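Shared worktables go in at Gidell Street centre

The Gidell Street Community Centre has finished fitting out its back room with new worktables, and groups that use the building can book them from the start of April.

The room was closed for 8 weeks while the old vinyl was lifted and dark grey carpet laid in its place. The trestle tables that had been stored there went to the Quezada Road hall, which had asked for them last winter. The replacements have pale wood-grain tops, rounded corners and a round cable opening toward one edge, so that lamps and chargers can be used without a cord hanging over the side.

Halldóra Hafþórsson, who manages bookings for the centre, said the tables had been the most common request from user groups for several years. The trestles wobbled and could not be left standing between sessions.

"People were spending the first part of every booking putting furniture up and the last part taking it down," she said. "The sewing group had more or less given up on the room."

Joiner Poul Lauritsen of Likavitz, the firm that won the work, said the centre had asked for plain tops in a light colour. The room has one small window on the laneway side and had always felt dim. A darker finish was quoted at the same price but was turned down after samples were left in the room for a few days.

The cable openings were a later addition. They were cut after Védís Frandsen, who runs the evening repair sessions, asked where the soldering lamps were supposed to plug in. Power comes up from floor boxes. Users are asked to feed leads down through the opening and leave nothing coiled on the carpet, where it can be caught by a foot or a trolley wheel.

Among the first to use the room will be the household skills course, which moves over from the kitchen annex. The course covers the small jobs that come with running a home for the first time, including sorting a cupboard, packing a bag for hospital and setting up a bathroom shelf. Most of it is done at a table with everyday things such as cups, tubes and small containers, and a good part of each session goes on deciding what should stand upright, what should lie flat and what can share a holder.

Course leader Heiðrún Kjærgaard said the annex bench was too high for anyone who needed to sit, and too narrow for two people to work across from each other. She has asked for two of the new tables to be kept side by side for her group.

"A toothpaste tube in a cup is a very ordinary thing, but if your hands are sore it matters where the cup is and how far you have to reach for it," she said. "You want a surface where you can shift things about until it suits you."

Light-toned tabletops at Gidell Street, and a small white cup holding a toothpaste tube in the last picture.
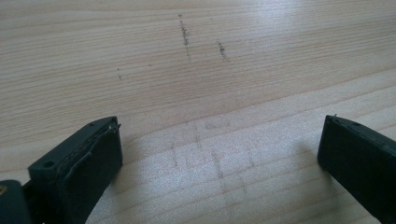
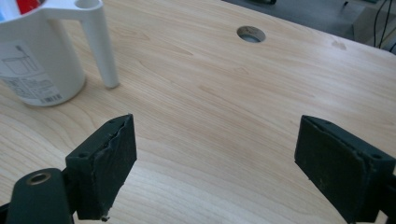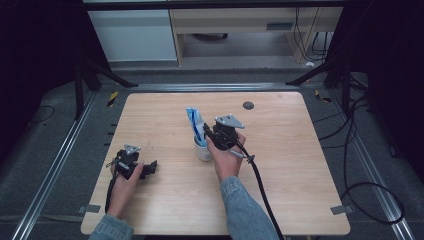
Bookings are open to any group based in the district. The charge is $40 for a half day, with a discount for groups that already hire the main hall. Individual tables cannot be booked separately for now, although Hafþórsson said that may change if there is enough call for it on quieter mornings.

Groups are asked to wipe the tops down with a damp cloth when they finish and to keep solvent cleaners off them. Anyone using glue, paint or ink should bring a cover sheet. A roll of brown paper will be kept in the cupboard beside the door, and the centre will replace it when it runs out.

The tables should not be dragged. Zeeshan Siddiqui, who looks after the building, said the feet had been fitted with pads but the carpet was new and he would like it to stay that way for a while. Two people are needed to shift a table, and the room should be put back to the layout shown on the door.

The work was paid for out of the centre's furnishing fund, with $400 left over. The money will go toward a second set of task lamps, which are expected before winter. Dostilix, the supplier, has already delivered 5 of them, and these are stored with the extension leads.

A storage rack for the household skills course is still to come. Until it arrives, the group's boxes will stay in the annex and be brought across for each session - the annex door will be unlocked from 8 a.m. on course mornings.

Booking forms are at the front desk.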